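Drasten Tennis Club
Minutes of the January meeting of the match and courts group
Thursday, 7:00 p.m., clubhouse upstairs room

Roald Hägglund in the chair. Ishbel Niven took the minutes. Apologies were received from the junior coach, who was driving back from an away match.

1. Minutes of the last meeting

Approved with one correction. Under item 4, "court 2" should read "court 3." The cracked baseline is on court 3. Court 2 was resurfaced along with court 1 and has no reported problems.

2. Matters arising

The net post on court 5 has been straightened. The winder is still stiff and players have been leaving the net slack after use. Ishbel has put a notice on the gate.

The lost property box was cleared out. Four rackets went to the junior program and the rest was given away.

The letter to the county league about the rescheduled women's doubles has been answered. The league has accepted our dates but wants any further changes in writing, with both captains named.

3. Winter league

The men's first team is third with two rounds left. The loss at Pesonen was discussed. Two of the four rubbers there went to a deciding tie-break and both were lost. Roald said the pairings were his decision and he would make the same ones again, although he would probably switch the order. The return match is at home and will be played on courts 1 and 2.

The women's team is unbeaten at home and has lost once away, at Jallar, where the match was played indoors on carpet. It was noted that Jallar's courts are fast and low-bouncing and that our players had only ten minutes to warm up. The captain has asked for a full half hour before the semifinal if it is drawn there. Ishbel to write to Jallar.

The mixed team has had trouble raising four players on weeknights. After some discussion it was agreed to keep the entry for this season and decide in the spring whether to enter again. One member felt strongly that the team should be withdrawn now - this was not supported.

4. Catum Cup

The draw will again be limited to 31 entries plus last year's winner, who goes straight into the first round as top seed. Entries close a week before play starts. Late names go on a reserve list in the order received.

Format: best of three sets, with a match tie-break to ten points in place of the third set up to and including the quarterfinals. Full third sets from the semifinals on. There was a proposal to play no-ad scoring in the first round to save court time. Votes were 6 for and 3 against. Carried.

Seeding will follow club ladder positions on the closing date. Roald reminded the meeting that last year two players moved up the ladder by walkover in the final week. Walkovers in the last 14 days will not count this time.

Balls: one new can per match from the first round. Players may agree to reuse balls for the consolation event.

The umpire's chair needs a new footboard before the final. Roald has the wood and will fit it.

5. Court 3

Two quotes have been received for the baseline repair. The lower one is for 4,000, covering the crack, a new surface coat over the back third of the court and repainting of the lines. It does not include the drain behind the fence, which several people believe is the cause of the trouble. The higher quote includes the drain but the firm cannot start until late spring.

It was agreed to go back to the first firm and ask for a price with the drain included. Until then court 3 stays open for practice and juniors but will not be used for league matches. Visiting captains to be told before they arrive.

6. Junior program

Nine players are now in the Saturday performance group, which is the most one coach can take on two courts. A second group will be needed if the after-school sessions keep filling up. The coach has asked for more low-compression balls and a second set of mini nets. Balls approved. Nets deferred to the next meeting, when the court 3 figure should be known.

Parents have asked for the practice schedule to go up earlier in the month. Agreed.

7. Match teas

Home teams will provide soup and rice for visitors through the end of the winter league. Captains are to give final numbers by noon the day before. Teams are asked to wash up and wipe down before they lock up.

8. Any other business

The floodlight timer is still set to summer hours and cuts out too early on court 4. Roald to reset it.

A member asked whether the practice wall could be booked. It cannot, and play there remains first come, first served, with a limit of half an hour when others are waiting.

Ishbel asked for match results to be sent in the same evening, with tie-break scores included. Two results in the fall were entered wrong from memory.

The meeting closed at 8:50 p.m. Next meeting in the same room, after the Catum Cup draw.
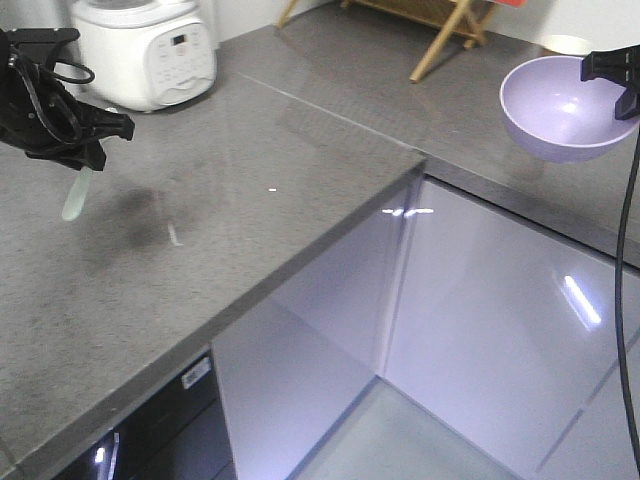
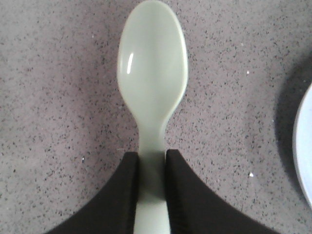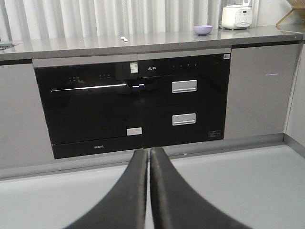 Minutes by Ishbel Niven
January

Corrections to Ishbel before the next meeting, please. The first firm's revised quote for court 3 will be sent out with the agenda if it arrives in time. Captains who have not returned their spare clubhouse keys should leave them in the office mailbox.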